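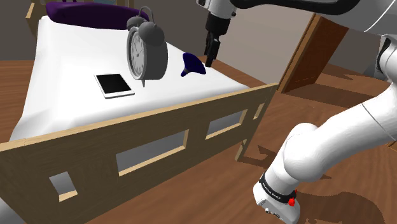 Living above the shops: household tips for the new buildings at Gimham

Since I moved into the second tower at Gimham Centre I receive many questions from neighbours who come from detached houses and did not live over a store before. The old shopping centre had 1,586 parking stalls and no homes. Now there are 465 apartments, a supermarket, a bakery, a dental office and one storefront that is still covered with brown paper. The tips below come from my own apartment and from the hallway conversations. Your floor can be different.

Before you sign

Visit the building at the hour when you would be sleeping. The sales office will show you the apartment in the afternoon, when the loading dock is closed. At Daleo, the supermarket, the first truck comes at 5:30 in the morning, and it has a reversing signal. From the east side you hear it clearly up to the fourth floor. From the courtyard side I hear almost nothing.

Ask which type of business is permitted in the unit directly under you, also when it is empty. This is written in the zoning bylaw and in the condo declaration, and Grimar, our property manager, sent me the page in two days. A unit marked as "restaurant, with exhaust" means that one day there can be a fryer.

Noise

Heavy curtains help less than people expect. What helped in my bedroom was a rubber seal around the window, the kind sold in rolls at the hardware store. Clean the groove with a little vinegar, let it dry the whole night, and press the seal in without stretching it. If you stretch it, it becomes short again in winter and opens at the corners.

Put felt under the feet of the bed when your wall is shared with the service elevator. A tall bookcase against this wall is also good, but leave a space of two fingers behind it.

The compressors of the supermarket fridges make a low hum. I could not remove it. A small fan on the dresser covers it, and after some weeks I stopped to notice.

Smells

Bråten, the bakery, is a pleasant neighbour, though at four in the morning even cinnamon buns can be too much. If the smell enters from the hallway, look first at the bottom of your entrance door. Ours are fire doors and you may not screw anything into them or cut them. Ask the manager for the approved sweep. Grimar installs it without charge if you write to them, but not if you only tell the concierge.

For the smell of frying, change the filter of the fresh air unit more often than the manual says. I do it every two months. Write the date on the cardboard border with a marker.

Do not put tape over the bathroom vent. Some neighbours did this and had mould by March.

Dust from the next phase

The last piece of the old mall, the department store, is still being taken down. On dry days close the windows before seven, when the machines start, and open them again after supper. Wipe the sills with a damp cloth and not a dry one, which only moves the grit and scratches the paint. Balcony doors need the track vacuumed once in a week, otherwise the rollers wear out. A new pair of rollers cost my neighbour 400 dollars with the labour.

Laundry should dry inside until the fence comes down. I know that it is a pity in summer.

Garbage and carts

The shops and the residents have separate garbage rooms, with different keys. Cardboard from furniture goes in the residents' room, folded flat and tied. If it is left beside the Daleo compactor, the fine for our corporation can be up to 2,000 dollars, and then it is divided among all of us in the fees.

Please bring the shopping carts back down. They do not belong in the elevator lobby of P2. A folding trolley fits behind most closet doors here, and it goes over the curb at the south entrance better than the carts do.

Going to the meetings

It is maybe not a household tip, but the city still decides on the opening hours of the loading dock and on the patio licence for the empty storefront. Keep a small notebook near the window and write down the time of each early truck. I brought mine to the public meeting in September, three pages, and the councillor asked for a copy. The dock hours will be discussed again in spring, and comments can also be sent in writing to the clerk's office.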